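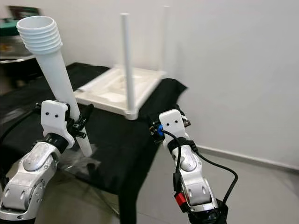

The Right Hand

Print | E-mail this story

I was in love with Nido from the first leg it ever picked up, and I want that on the record before I get to the bad part.

Clesent had given us the back room at Grurkdale for June, and the job was furniture. White plastic, nothing fancy, legs that push into sockets. Any six-year-old can do it. You try getting two arms to do it! The left hand had to learn what the right hand was up to, and the right hand had to learn when to quit, and for weeks they'd behaved like cousins fighting over the same toy at Christmas. Then one morning they just stopped fighting. The left hand swung over, the right hand waited – it waited, I swear, like somebody holding a door – and I yelled so loud they heard me in the parking lot.

So by run 1244 I was feeling pretty good about the world. I had a coffee. I had my stool, the wooden one, pulled up closer than the tape on the floor said I should, and I was watching the wrist view on the monitor because I liked it best. You get right down in there with the fingers. Every bump on the pads shows up, every bit of lint on the cloth, and the white plastic looks as big as an ice rink.

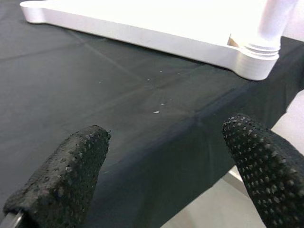 Radu was the part of the software that looked after grip. It listened to the fingers and told them how hard was hard enough, and it had a voice, a flat little voice we'd given it for laughs in the winter and never taken out.

"Contact," said Radu.

"Good," I told it. I always answered.

"Contact. Force zero."

I put down the coffee. You can't have contact and force zero. The right hand was on the leg, plain as day, and it was squeezing, and as far as it knew it was squeezing air. So it squeezed some more. I could hear the plastic start to tick.

"Force zero," said Radu. "Increasing."

There's a big red button for this. I'd tested it every morning at 2 minutes to eight, and I was proud of how fast I was. But it was on the post by the door, and I was on the wrong side of the tape, leaning in with my elbow nearly on the cloth, and my hand – my own stupid right hand – had already gone out to grab the leg. To help! I was going to help it.

The left arm came around then. It wasn't after me. It was going where it always went at that point in the run, to steady the work, and I happened to be where the work was.
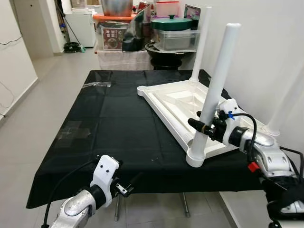

Reading time: 3 min

I dropped. That's all the skill there was in it. I went off the stool backwards and sat down hard on the tile, and the arm went over my head with that lovely smooth whir I'd spent all spring bragging about. Then I crawled to the door on my hands and knees and hit the button from below.

Fifteen seconds, by the log. I'd have guessed an hour.

The fault was a connector. One little plug in the wrist, backed out maybe the width of a fingernail, and when it let go the reading went to zero and Radu believed it. Why wouldn't it? We'd never taught it that zero could be a lie. I wrote that down on the floor with my back against the wall, and my writing's all over the page, and I still think it's the best note I ever took. By supper we had a check in: contact with no force means stop, let go, both arms, and sing out. By the next night there was a gate across the tape, and a second button on my side of it.

I pulled that plug on purpose so many times after that, just to hear it.

"Force zero," Radu would say. "I don't believe that. Stopping."

And both hands would open, wide and slow, and I'd whoop from behind the gate like it was the first time.

Then I'd push the plug back in, give it a tug, and set up the next run.

Share this story: 15 shares | 2 comments
Print | E-mail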